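How to Clean, Sand and Oil Wooden Building Blocks

By Nhàn Lý
September 7, 2022

Old wooden blocks are usually worth saving. Most of what looks like damage is hand grease, crayon and a dry surface, and all of that comes off with soap and a little sandpaper. This guide covers plain, unpainted blocks. If yours are painted or varnished, do the cleaning steps and skip the sanding and oil.

Plan on one evening for cleaning and another for sanding and oiling. The blocks need to dry in between.

What you need

Two clean cotton rags
A bowl of warm water
Mild dish soap
White vinegar
A soft toothbrush
Sandpaper, medium and fine
Food-safe mineral oil
A wire cooling rack or an old towel
A table with a hard, light-colored top

The light tabletop matters more than you would think. Dust, splinters and chips are easy to see on it, and it wipes clean.

Step 1. Sort the blocks

Tip everything out and make three piles: good, rough and throw away. A block belongs in the last pile if it has a crack you can get a fingernail into or black spots that go below the surface. Rough blocks have raised grain, dents or sharp corners. Good blocks only need a wash.

Put the odd shapes together. Pyramids, arches and half rounds take longer to sand than cubes, and it helps to do them in one go.

Step 2. Wash them

Add a few drops of dish soap to the water. Dip a rag, wring it out hard and wipe each block on all sides. Do not drop the blocks in the bowl. Wood that has been soaked swells, and the end grain will feel fuzzy after it dries.

Use the toothbrush on crayon and anything stuck in the grain. For a sour or musty smell, wipe with one part vinegar to two parts water, then wipe again with plain water.

Step 3. Let them dry

Stand the blocks on the rack with space between them. Leave them for 16 hours, longer in a damp room. Keep them away from heaters and direct sun. Turn them over once before you go to bed.

A block that still feels cool against your wrist is not dry yet.

Step 4. Sand

Start with the medium paper only on the rough pile. Everything else gets the fine paper.

Lay a sheet of sandpaper face up on the table and rub the block against it, always along the grain. This keeps the faces flat. If you hold the paper in your hand instead, you will round the faces over and the blocks will not stack as well.

For the edges, fold a small piece of fine paper and make 6 light strokes on each edge, then touch each corner once or twice. You want the edge soft to the thumb, but the block should still look square.

Pyramids need a lighter touch. Sand each sloping face toward the base, and blunt the point with a couple of short turns on the paper. Check that the bottom still sits flat on the table.

Wipe off the dust with a barely damp rag and let the blocks sit for an hour.

Step 5. Check each block on the table

Set the blocks down one or two at a time and look at them from a low angle. Look for stripes in the grain that still have dirt in them, and feel the cut ends with a fingertip.

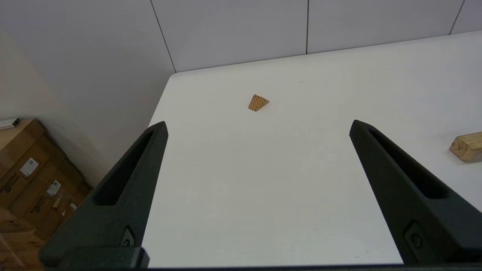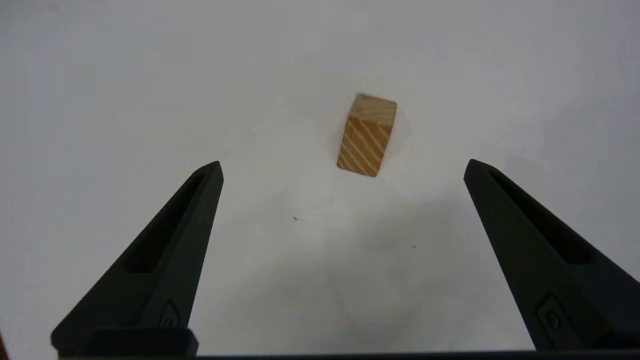
Step 6. Oil

Put a small amount of mineral oil on a dry rag and rub it into every face. End grain drinks more than the sides, so go over the ends twice. The color will deepen right away, and blocks from different woods will look less alike than they did before.

Wait 20 minutes and wipe off whatever is still on the surface. Let the blocks stand overnight before you put them away.

Storing them

Use an open bin or a cloth bag. A tight plastic lid holds in moisture, and the smell you washed out will come back. I keep ours in a canvas bag from Drollstead with a drawstring top.

Wipe the blocks with a damp rag when they get sticky. Oil again when the wood looks pale and chalky, once a year for most sets.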